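Halfway through the year

2023-07-31

I usually write one of these looking-back pieces in winter, when everybody else does. This year I am doing it in the middle, partly because I missed the last one and several of you wrote to ask whether I had given up.
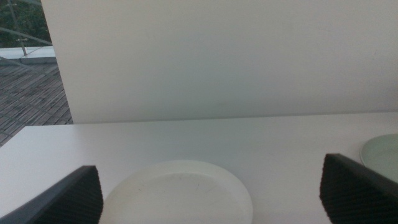

I hadn't, but I had slowed down a good deal. In November I left my job at Trarum after a long stretch of being tired and pretending I wasn't. I had some savings and no plan. For the first few weeks I slept late, cleaned out cupboards and answered messages very badly. If you are still waiting for a reply from that time, please write again and I will do better.

Moving to Brøndum helped. The flat is smaller and the rent is lower, and I can walk to most things I need. I don't miss the train. I do miss having people to eat lunch with, so Banafsheh Amini and I now meet most weeks and complain about our knees.

The writing has been mixed. I set myself 900 words a day and kept to it until spring, then stopped completely for a month. When I went back to the draft I cut 3,000 words from the opening, mostly weather. It reads better now. Bijan Pakzad has seen the first half and says the brother should come in sooner. I didn't like hearing it, but I have moved him forward two chapters.

Money is tighter than I would like. I do two mornings a week of editing for Clarnura, and that covers food and bills. The rest comes out of savings, and I look at the balance too often.

My health is fair. I sleep through most nights. I had one bad patch in spring, when I stopped going out and told people I was busy — if you were one of them, I'm sorry. Next time I will try to say so plainly.

For the rest of the year I want to finish the draft, see my sister in Esow and get back to swimming. I would also like to send this newsletter every month, though I have said that before. The next one will be shorter and will have the book list I promised in the spring.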